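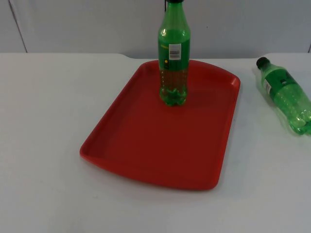 Vustitent is a collection of short recorded examples for teaching an arm to handle everyday containers. I started it in August, and this gallery page goes with the tabletop part of the set. The label for each example is one plain sentence, written before the arm does anything. For the red tray and the green soda bottles, the sentence has to say which bottle it means, and "the green bottle" is no help. I write "the bottle standing on the tray" or "the bottle lying on the table." Both bottles have dark caps, so the cap color is no use for telling them apart either.

Tray and bottles, fixed camera. Start state for the tray group.

About the set

The tabletop part has 996 examples as of the last upload. Of those, 191 belong to the tray group. The rest are cups, boxes and bowls, and they will get their own pages when I have sorted them. Every example has a start picture, the recorded motion, an end picture and the sentence.

The tray group has 2 tasks. The first is to take the upright bottle off the tray and set it down on the table. The second is to pick up a lying bottle and stand it on the tray. The second one takes longer to record and I throw out more of it. A bottle on its side can roll when a finger touches it off center, and then the start picture no longer matches what the arm had to deal with. I keep those runs in a separate folder called Hodis, with the sentence unchanged, in case somebody wants to train on recoveries later.

How a start state is set up

The tray goes down first, then the bottles. I move the tray a little between runs and turn it now and then. In the first 100 runs I left it in one spot, and the policy trained on them reached for that spot even when the tray was somewhere else. Those runs are still in the set but are tagged "fixed tray" so you can filter them out.

Clear plastic is hard on the depth readings. Points on the see-through part of a bottle often land on whatever is behind it. Labels do better. I have not cleaned any of this up – the raw depth is in the files as recorded.

Lights stay on and the camera stays where it is for a whole session. If the camera gets bumped I stop, redo the calibration and start a new session number.

Labels and checks

Yichen Liang reads the sentences against the start pictures and sends back the ones that could mean two things. Most of the returns are for "left" and "right." We settled on the camera's left and right, not the arm's, and the older sentences have been rewritten to match. "Behind" means farther from the camera.

An example counts as good if the bottle ends where the sentence says and the hand has let go. A bottle placed upright that falls over before the end picture is marked as a miss. Misses are included in the download, with their own tag.

Names you will see in the files

Nina – the recording script. The version is in each session header.
Prodatley – the sheet with all the sentences and tags, one row per example.
Hodis – the rolled bottle runs described higher up.

Next page: cups and bowls.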